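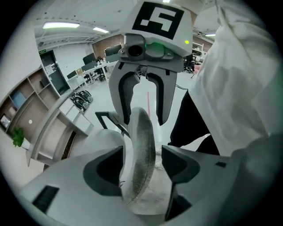

A curved strip of gray, felt-like material, held upright.

Everyone in office furnishing seems to love felt now. I have my doubts. In July I sat through a presentation by Birgit Schwerdtfeger of Laretti, who wanted to sell us gray fuzzy things for an open office: trays, cable covers, dividers, little arches meant to "soften" a desk. I never learned what was so hard about the desk.

Let me grant that the stuff looks pleasant. Speckled gray hides dust, for a while. It goes with a pale floor and offends no one at a meeting. But looking pleasant in a showroom is a low bar, and I'd like to know how it looks after two winters of coffee, sleeves and sticky hands. When I asked, I was handed a brochure.

The noise claims bother me more. A small strip on a desk is supposed to calm a whole room. Maybe a wall of it would. The quote for our floor listed 42 pieces, none larger than a dinner plate, and I can't believe the man on the phone by the window will sound any quieter.

My old colleague Elfriede Rathjen bought the full Clolora set for her department and defends it warmly. She also keeps a lint roller in her top drawer.

If the phones are loud, put a door on the phone room. Ehlers quoted us for one, and it cost less than the felt.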